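Turcotte Films releases "Two Lines to Bratov," a new railroad documentary

Hello from all of us at Turcotte Films! I'm Kiri Ormsby, I produce the branch line series, and I've been waiting a long time to write this one. Our new film, Two Lines to Bratov, goes on sale in November, and if you like little trains in big country I think you're going to be very happy.

The Bratov branch ran from the junction at Sesow up through the beet fields to the quarry town of Bratov, with a second line joining it at Clolo (hence the title). It never made anyone rich. Passenger cars came off first, then the quarry traffic dwindled, and the rails were pulled up while I was still in grade school. My uncle took me on one of the last trips and I slept through most of it, which I have regretted ever since.

The heart of the film is the collection of Aarne Seppälä, a signal maintainer who carried a movie camera to work for years and filmed everything: water stops, snow on the Clolo trestle, a brakeman's dog asleep on a baggage cart. His family kept 19 reels in a hall closet. Mahsa Nouri scanned them all for us, and the color is just gorgeous. I had only ever seen the depot at Bratov in black and white and had no idea the doors were green!

We also recorded sound for the first time in this series. Niloufar Rahimi tracked down former crew members and got them talking over their own footage, and I have left in a fair bit of the arguing. There is a long one over engine 549 and whether she ever really hauled a full stone train up the grade without a helper. I know which side I'm on, but I'll let you listen and decide.
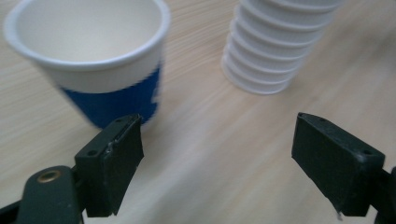 Paper cups on the table.

For the first showing we're going back to Sesow, to the old freight house next to the junction. Doors open at 6:30 in the evening and the film starts at 7. Setareh Mousavi, who edited it, will be there with me afterward to take questions, and we'll run one of Aarne's reels complete and uncut, with the light leaks and everything. Coffee is on us. If you have snapshots or timetables from the branch, please bring them along, because I'm already collecting for the next one (the Clolo side deserves a whole film).

The first pressing is 800 discs, each with a fold-out track map and a booklet of station notes. You can order by mail or through our website, and the freight house will have copies at the door. Clubs that would like to show it at a meeting should drop me a line and I'll send the details.

Press copies and stills are available from Kiri Ormsby at Turcotte Films.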